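Progress report to the Verhoeven Fund
Project: Zetow home voice assistant, Flondcombe pilot
Period covered: February to May
Prepared by Eirlys Jenkins, project lead

1. Where we are

The Zetow speaker is now in 572 homes in Flondcombe, all of them signed up through the housing office. The first software release went out in February and the second in April. The second release fixed the volume reset after a power cut, which had been the most common complaint since the start. Hardware is unchanged from the last report.

Installation is finished except for 20 homes in the Plolldale blocks, where the building Wi-Fi drops out on the upper floors. Bilal Sayegh has been testing a different router setting there and expects to have an answer in June. If it doesn't work we will ask for a small change to the equipment line – the amount is in the budget sheet sent separately.

2. Voice commands

Residents mostly use the speaker for timers, weather, radio and medication reminders. Shopping lists are used less than we planned for. Neusa Miranda went through the support log and found that many people add items without trouble but can't get the list read back, as the speaker wants the exact phrase "read my list." The next release will accept "what's on my list" and "what do I need" as well.

The wake word still triggers by mistake when a television is on in the same room. The April release cut this down, but we are not satisfied with it. Work continues on the microphone side. 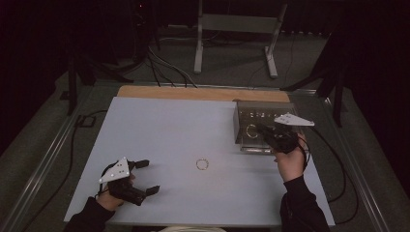
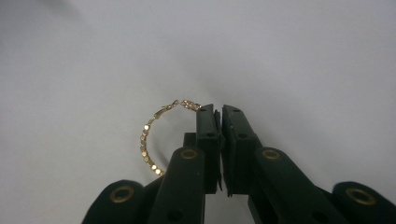 Can a resident stop the speaker from listening?
There is a mute switch on the back that cuts power to the microphones, and the light on top stays orange until it is switched back. Timers and reminders that were already set will still sound.

3. Privacy and consent

All recordings used for training come from residents who signed the second consent form. Kristof Verbruggen rewrote that form in March after two residents told us the first version was hard to follow. Deletion requests are handled by hand for now. A delete button in the phone app is planned for the summer release.

4. Support

The help line took 856 calls in the period. Over half were about setting up Wi-Fi or changing a password. Josefien Verschueren has written a one-page setup card in large print, and it now goes in the box with replacement units. We also moved the evening shift to start at 5 p.m., when most calls come in.

5. Next period

Summer release, with the list phrases and the delete button
Decision on the Plolldale router setting
Second resident survey, by phone and on paper
Draft of the cost comparison the Fund asked for in its last letter

Spending is within the approved budget. The travel line is underspent and we would like to carry the balance over to support staff hours. Please let us know whether that needs a formal request.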